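Workshop Tips: Before You Pay for Two-Arm Planning Software

Every vendor demo I've sat through has the arms moving like dancers. Then you get the license, set it up on your own bench, and spend until December tuning it. A few habits have saved me time and money.

Run your own task first. Plimia's sample job is stacking cubes, and cubes tell you very little. Pick something with thin parts, a lid and two grippers that have to work close together. Packing a pencil case is my usual pick.

Leave the clutter out. A planner that only works on a bare table has been tested on a bare table — no more than that. Put a few awkward things along the back, including something clear, and see what the perception side makes of glass. 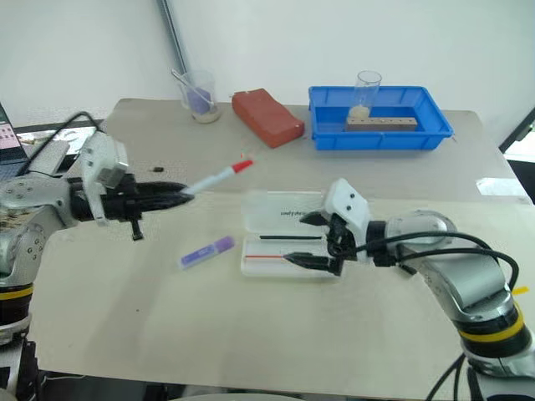 Marker in the left gripper, pencil case under the right. Brick, beaker and blue tray stay at the back.

Check how the two arms share space. Some packages, Jestura among them, simply freeze one arm while the other moves and call it coordination. Read the motion log, and look for long flat stretches on one side.

Cap the replanning. I set mine at 300 tries. The default was 2000, and all it bought me was a longer wait before the same error.

Save the failures. Landry's tool deletes failed runs unless you untick a box three menus down. Of my last 1360 runs, the 43 bad ones taught me the most about grasp angles on thin pens.

Be wary of "self-calibrating." Measure a known point by hand before each session and write the offset on paper. If the software disagrees with your ruler, I'd go with the ruler.

Hamport offers a trial without a card. Use all of it before you talk to sales.

Last updated 10th May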